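Fallow Film Society: programme meeting, August

Present: Zlata Sydorenko (chair), Ostap Lysenko, Daryna Hrynyshyn (minutes). Apologies: Ilir Bošković.

1. Autumn season
Coner confirmed as opening title, running time 130 minutes. Doors 18:30. Subtitle file to be checked against the final cut. Action: OL.

2. Screening licence
Licence 3347 covers 11 titles. Bundutis falls outside it and needs separate clearance. Action: ZS.
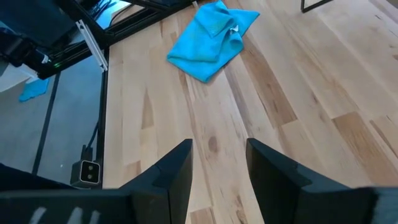
3. Programme notes
Draft on Cao accepted with two corrections to the cast list. Action: DH.

4. Any other business
None. Meeting closed 20:15.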